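Planning and control sync, Truvham bench
December 21, 2018
Notes by me, Barbara Śliwiński, so blame me for the spelling

We started late and went straight to the planner. The Gredinum branch is merged, and I'm really happy with it! Both arms now plan as one problem instead of taking turns, so we don't get that long polite pause where the left waits for the right (you all know the one). Replanning still spikes, though. I read out the log: 19 timeouts in 2,000 runs, nearly all of them with the grippers close together. We agreed to loosen the collision padding between the wrists and leave the padding to the table alone.

Perception next. Shiny metal still gives us holes in the depth data, and dark cups come out too thin. Plenberg wants to retrain on our own recordings, and we have roughly 800 labeled so far. I said fine, but please freeze the label names first, because "mug" and "cup" are all mixed up in there and I spent a whole morning on it in June.

Tooling: the Du Plessis log viewer drops messages when two streams share a clock. I'll file it. We also want a replay button that starts at the last plan and not at the top of the file.

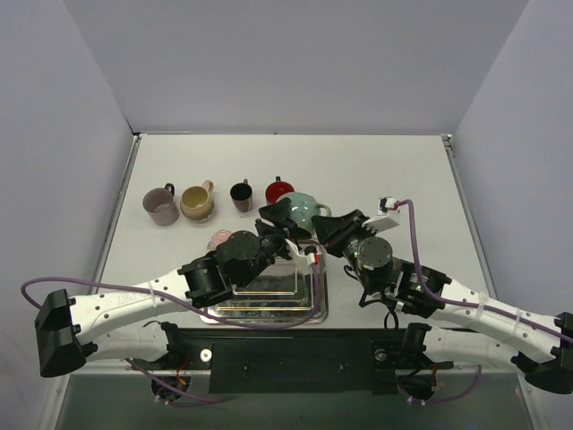 Does the planner need both arms to report joint states before it will start?
It waits for both, up to 3 seconds, then throws an error and leaves the arms where they are.

Left over for next time: who owns the config files, and whether we keep the old single-arm mode. I'd vote to keep it through the next release.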